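Akwood Housing – Laundry and Linen Working Group
Minutes of the meeting of December 29, 2024

Chair: Zuzana Baláž

1. Minutes of the November meeting
Accepted with one correction: the Clerna building has 30 baskets on issue.

2. Sorting and baskets
The chair reported 2,332 items through the laundry room since the last meeting, of which 506 were red or dark red and had to be run separately. Reds are to go into the round white basket with the brown rim, on the floor next to the gray seat. Garments left on the seat are to be moved to the basket before a load is started.
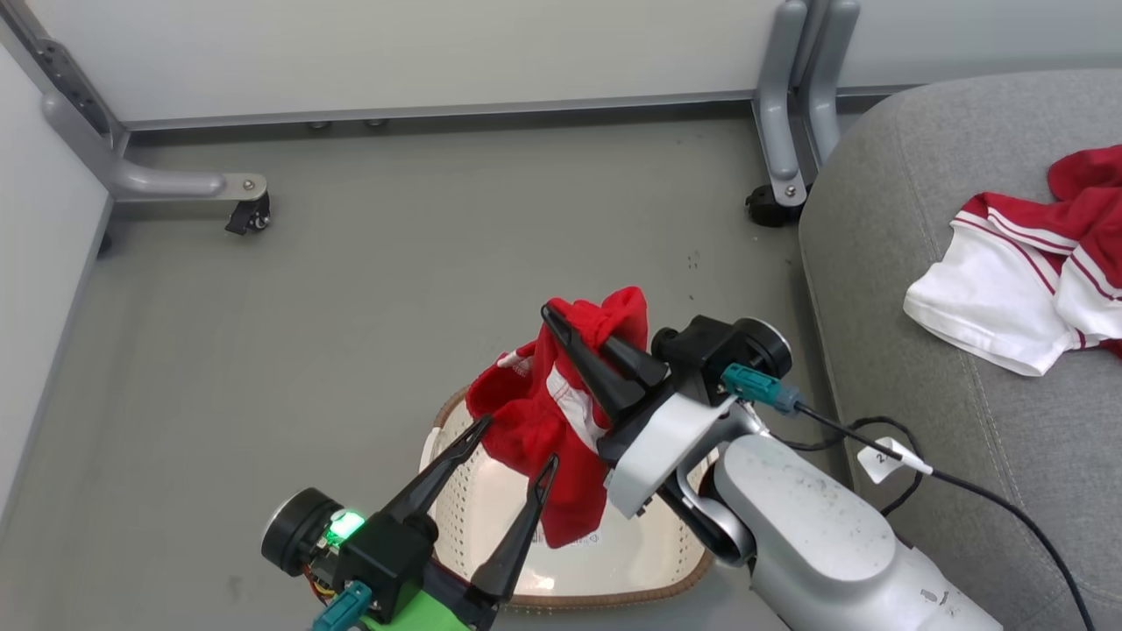

Can red items with white trim go in with the plain reds?
They can if the care label allows a cold wash. Anything without a readable label goes in a separate cold load the first time.

The group agreed to keep the load limit at 5 kilos for knits. Auer building asked for a higher limit for towels – deferred until the machine manual has been checked.

3. Labels and tags
Kiliton building still marks items on the collar only. The group prefers a tag at the side seam, as collar marks fade and are hard to find in a full basket. 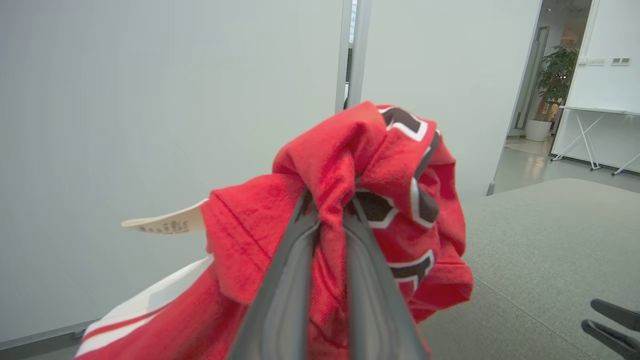 Lettered sportswear was raised again. Roughly a quarter of the complaints on file concern cracked or peeling numbers. Knit jerseys are to be turned inside out before washing and kept out of the dryer. The red one with dark lettering outlined in white falls under this rule, and its cream-colored paper tag is to be taken off before the wash. The white band with the red stripe should be checked for color run afterward. No bleach on any trim.

4. Folding
Jerseys to be folded in thirds with the lettering on the inside face. Shirts as before. The wording on the wall card will be changed to match.

5. Actions
Z. Baláž to issue the revised wall card to all buildings.
Auer to send the dryer manual.
Kiliton to trial side tags on one load and report back.
Clerna to return spare baskets – carried over from November.

6. Other business
The lint filter log has gaps. Entries to be made after each dryer load, with initials.

Next meeting to be set by email.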